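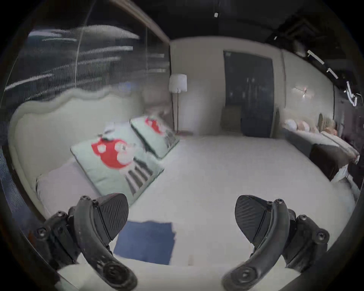 Figura 4.1. Pano azul dobrado, pousado sobre o lençol branco. Almofadas encostadas à cabeceira.

Este sítio utiliza cookies para melhorar a navegação. Ao continuar, aceita a nossa política de cookies. Aceitar | Definições

4. Preparação da cama e dobragem do pano solto

Conjunto têxtil Trillport, ref. 1790
Revisão de 14 de setembro de 2024

4.1 Âmbito

A presente secção aplica-se à montagem da roupa de cama e à dobragem do pano solto fornecido com o conjunto 1790. Não abrange a montagem da cabeceira estofada (secção 3) nem a lavagem a quente (secção 6). Nos alojamentos Gritelham, as indicações da ficha de quarto prevalecem sobre as desta secção no que respeita à ordem das almofadas.

O pano pode ser dobrado sobre a cama ou sobre uma mesa. O procedimento é o mesmo; as diferenças de superfície são tratadas em 4.5.

4.2 Material necessário

- Lençol de baixo, branco.
- Fronhas lisas e fronhas estampadas.
- Pano solto azul.
- Superfície plana e limpa, maior do que o pano aberto.
- Ferro de engomar, se o pano apresentar vincos de transporte.
- Escova de cerdas macias para a cabeceira.

Nota: as fronhas estampadas e as lisas têm o mesmo fecho. Verificar o lado da abertura antes de introduzir a almofada.

4.3 Colocação do lençol

1. Retirar da cama as almofadas, as mantas e os objetos soltos.

2. Escovar a cabeceira de cima para baixo. Seguir o debrum ao longo do rebordo, sem puxar a costura.

3. Abrir o lençol sobre o colchão com o avesso para baixo. A bainha mais larga fica do lado da cabeceira.

4. Centrar o lençol. A folga deve ser igual nos dois lados compridos, medida ao nível do meio do colchão.

5. Entalar primeiro o topo, depois os pés. Deixar os lados compridos para o fim.

6. Formar os cantos a 90 graus: levantar a aba lateral, pousá-la sobre o colchão, entalar a parte que ficou pendente e baixar a aba.

7. Alisar a superfície com a mão aberta, do centro para os lados. Não alisar na diagonal.

8. Entalar os lados compridos.

Cuidado: não ajoelhar sobre o colchão durante o passo 7. A pressão do joelho desloca a capa interior e produz uma ruga que só desaparece com nova montagem.

Nota: em colchões altos a aba pode não chegar para o canto completo. Nesse caso, entalar apenas a parte inferior e omitir a dobra lateral.

4.4 Colocação das almofadas

1. Vestir as fronhas com a almofada na vertical. Ajustar os cantos por dentro, com a mão fechada.

2. Apoiar as almofadas na cabeceira, com a abertura da fronha virada para o lado menos visível a partir da porta.

3. Colocar uma almofada lisa do lado de maior uso. A almofada estampada pode cobri-la parcialmente.

4. Colocar a segunda almofada estampada inclinada contra a cabeceira.

5. Conferir o estampado. O motivo vermelho com pintas brancas deve ficar voltado para fora e no mesmo sentido nas duas fronhas.

6. Recuar até aos pés da cama e corrigir o alinhamento.

Nota: com cabeceiras de rebordo ondulado, o alinhamento deve ser feito pela linha do colchão. As ondas do rebordo não servem de referência.

Nota: a fronha estampada combina fundo verde-menta e riscas. Nos lotes Flastley as riscas podem apresentar diferença de tom entre fronhas do mesmo conjunto, sem que isso constitua defeito.

4.5 Escolha da superfície de dobragem

Sobre a cama. Adequada quando o pano vai ficar na cama. O lençol tem de estar já entalado, conforme 4.3. A superfície cede sob a mão e os vincos ficam menos marcados; pode ser necessário repetir a pressão ao longo da dobra.

Sobre a mesa. Adequada quando o pano vai ser guardado ou transportado. O tampo deve ser liso e estar seco. Os vincos ficam mais definidos, mas o tecido desliza com facilidade e o canto superior tende a rodar quando se solta a mão.

Cuidado: não dobrar o pano sobre tampos encerados ou tratados com óleo há menos de 2 dias. O tecido azul absorve o produto e a mancha pode ser permanente.

4.6 Dobragem do pano

1. Sacudir o pano e pousá-lo aberto, com a etiqueta virada para baixo e junto ao operador.

2. Alinhar a orla inferior com a borda da superfície. Manter uma distância de cerca de 20 cm até à borda, de modo a deixar espaço para as mãos.

3. Segurar os dois cantos do lado direito e levá-los aos cantos do lado esquerdo. Fazer coincidir primeiro os cantos e só depois a orla.

4. Passar a mão pela dobra, de baixo para cima, com pressão uniforme.

5. Segurar os dois cantos de cima e levá-los aos de baixo. O resultado é uma peça aproximadamente quadrada.

6. Passar a mão pela segunda dobra. Se se formar uma bolsa de ar junto ao canto, levantar a camada de cima, alisar e voltar a baixar.

7. Verificar os cantos. Nenhuma camada inferior deve sobressair.

8. Rodar a peça até a dobra principal ficar do lado da cabeceira (na cama) ou do lado da parede (na prateleira).

Nota: a face interior do pano pode parecer mais clara do que a exterior, conforme a luz. Se ficar uma faixa mais clara à vista depois do passo 5, as orlas não coincidem. Abrir a segunda dobra e repetir a partir do passo 5; não é preciso desfazer a primeira.

4.7 Correção de dobras oblíquas

Uma peça com um canto em ponta e uma orla inclinada foi dobrada com os cantos desencontrados, ou rodou durante a pressão. Proceder do seguinte modo:

1. Fixar com a palma da mão o lado que estiver direito.

2. Levantar apenas a camada de cima, pelo canto em ponta.

3. Deslocar o canto até a orla ficar paralela ao lado fixo.

4. Baixar a camada e pressionar a partir do lado fixo.

5. Se o vinco antigo continuar marcado, humedecer ligeiramente a linha com um pano limpo e alisar outra vez. Deixar secar antes de guardar.

Cuidado: não puxar a peça inteira por um único canto. A malha cede na diagonal e a deformação mantém-se até à lavagem seguinte.

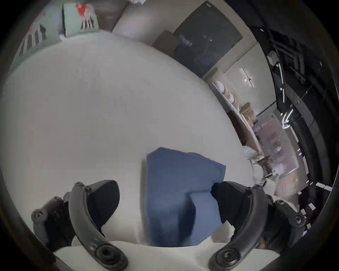

O pano pode ser passado a ferro depois de dobrado?

Deve ser passado aberto, pelo avesso e com o ferro à temperatura indicada na etiqueta. O ferro sobre a peça dobrada marca os vincos em todas as camadas e torna mais difícil qualquer correção posterior.

4.8 Posição final

Na cama, o pano dobrado é pousado deitado sobre o lençol, na metade dos pés, afastado das almofadas. Não deve ser entalado. Quando a ficha de quarto Gritelham indicar outra posição, seguir a ficha.

Na prateleira, empilhar com as dobras principais voltadas para fora. Não colocar panos azuis por baixo de roupa branca enquanto não tiverem passado pela primeira lavagem.

Em transporte, utilizar a bolsa fornecida. Com a bolsa Claeys de modelo antigo, que tem abertura lateral, introduzir a peça com a dobra principal à frente.

4.9 Verificação

Antes de dar a montagem por terminada, confirmar:

- lençol esticado, sem ruga transversal;
- cantos entalados nos pés e no topo;
- aberturas das fronhas orientadas segundo 4.4;
- estampado no mesmo sentido;
- orlas do pano coincidentes;
- ausência de fios soltos ou pelos sobre o tecido azul.

Os fios soltos são cortados com tesoura, rente à costura. Não arrancar.

4.10 Anomalias frequentes

O lençol solta-se num canto. O canto foi entalado depois do lado comprido. Soltar o lado, refazer o canto e voltar a entalar pela ordem indicada em 4.3.

A almofada escorrega para a frente. A base está demasiado próxima da cabeceira. Afastar a base e deixar a parte superior encostada.

O pano abre-se sozinho. Ocorre em peças novas, com acabamento de fábrica ainda rígido. Lavar uma vez segundo a secção 6 e dobrar depois de completamente seco.

O pano fica retangular. A segunda dobra foi feita no mesmo sentido da primeira. Abrir até à primeira dobra e repetir o passo 5 de 4.6.

Aparecem marcas claras ao longo do vinco. São desgaste de superfície, habitual em tecidos escuros guardados muito tempo na mesma posição. Alternar o sentido da primeira dobra a cada lavagem. As peças guardadas para a estação fria devem ser abertas e redobradas em outubro, antes de entrarem em uso.

Transferência de cor para o lençol. Retirar o pano de imediato e lavar o lençol em separado. Não usar lixívia nas fronhas estampadas, mesmo que a mancha também as atinja.

4.11 Substituição de peças

O pano solto, o lençol e as fronhas são fornecidos em separado. No pedido, indicar a referência do conjunto, a peça pretendida e, no caso das fronhas, se é lisa ou estampada. A etiqueta do lote encontra-se cosida na bainha interior. As fronhas estampadas devem ser encomendadas aos pares quando se pretenda tom igual nas riscas.

Continua na secção 5, Armazenamento entre estações.

Trillport, Têxteis para Alojamento | Contacto | Aviso legal | © 2024 Trillport. Todos os direitos reservados. | Voltar ao topo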